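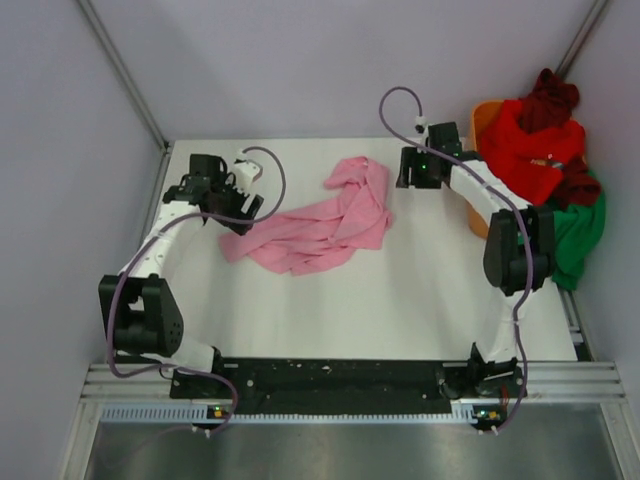

Does bread stay fresh longer if you keep it in the fridge?

It goes stale faster in the fridge than in a bread bin, although it takes longer to go mouldy.

Search this site Search Enter keywords

Why Bread Goes Stale: Term Project Report
Yi-an Son and Giorgia Guerra
Jun 28, 2023
14 shares 3 comments

How we got started

Giorgia's family keeps bread in the fridge and mine keeps it in a tin on the worktop, and we had been arguing over whose toast was better since about March. When the list of project topics went up and "everyday food science" was on it, we didn't even read the rest! Our supervisor, Serena Negri, liked the idea but told us to stop saying "fresh" in the proposal until we could say what we meant by it. That took us a whole week, and it was probably the most useful week of the project.

What we thought beforehand

We both believed that stale bread was simply dry bread. It feels dry, it crumbles like something dry, and if you leave a slice out on a plate it does lose water. But then we read about a very old experiment in which bread was sealed up so that no water could escape, and it still went hard. We loved this. It meant the argument in our kitchens was about the wrong thing.

What happens is mostly to do with starch. Flour is full of tiny starch grains, and in the oven they soak up water, swell and go soft. As the loaf cools and then sits, the starch slowly packs itself back into a firmer, more orderly shape. Some water moves around inside the loaf as well, out of the crumb and into the crust, and so the crust goes leathery while the middle goes stiff. All of this happens quicker at fridge temperature than at room temperature. In a freezer it very nearly stops, although the bread passes through the fast zone on its way down and again on its way back up.

Our method

We used plain white tin loaves from Kuster, the bakery by the bus station, and asked them for unsliced ones baked that same morning. Arnaldo Cardoso behind the counter was very kind about it and let us have loaves from a single batch, so that we weren't comparing one day's dough with another's. We cut the slices ourselves with a guide made from two strips of wood, which made them even enough (the ends went to Giorgia's brother).

The slices were bagged and put in one of three places: a cupboard, a fridge or a freezer. We also left a few unbagged in the cupboard to see how much difference the bag made.

To measure firmness we did a squash test. We stood a flat-bottomed jar on the slice, with enough rice in it to bring it up to 90 grams, waited, and read how far the slice had sunk against a ruler taped to the wall. Soft bread sinks a lot and stale bread hardly sinks. We weighed each slice before and after storage too, on a Lirkex kitchen scale borrowed from the food room. In total we tested 29 slices, leaving out the one that got eaten.

For the taste test we asked people in our year to say which of two slices seemed fresher, without telling them where either had been kept.

What we found

The bagged slices from the fridge were the firmest after a single night, and the gap was easy to see on the ruler. They had lost hardly any weight. When I saw those readings side by side I ran down the corridor to find Giorgia, because it was exactly the thing from the old experiment, in our own notebook: hard bread with nearly all its water still in it!

Bagged cupboard slices stayed softer for the first couple of days. After that they firmed up as well, and by the end of the week one had a green spot, so we stopped and threw the whole bag away. The fridge slices had no spots that we could see.

Unbagged slices were a mess. They lost the most weight and curled, and the jar wobbled on them, so we don't trust those readings much and have left them off the chart.

Frozen slices, thawed in the bag, came out closest to the bread on the first day. In the taste test most people picked frozen over cupboard by the third day, which surprised them when we told them.

Then we tried warming. A firm fridge slice given a short time in a warm oven went properly soft again, because heating loosens the starch back up. It didn't last. Once the slice had cooled it firmed up quickly, and it seemed tougher than before, perhaps because this time it really had lost water. So if you revive old bread, eat it hot.

Problems

Our fridge was the food room one, and it gets opened all day long. The temperature on the little dial thermometer jumped about, and a closed fridge might give a cleaner result. The ruler was also hard to read at eye level. Ottavio Monti from the year above suggested shining a lamp from behind so that the edge of the jar cast a sharp line, and our later readings are much more reliable for it.

We only used one kind of bread. Bakery white has very little fat in it, and fats are supposed to slow staling down, so a brioche or a supermarket loaf could behave quite differently. Rye is another one we would love to try.

Where we ended up

Giorgia's family has moved the loaf out of the fridge, except in hot weather. Mine now slices half of it on the first day and freezes it. The toast argument is still open, as toasting hides nearly everything we measured.

The full write-up comes to 2,603 words with the tables, and there is a copy in the science office for anyone who wants to repeat the squash test with better jars.

Share this 14 Comments (3) Leave a comment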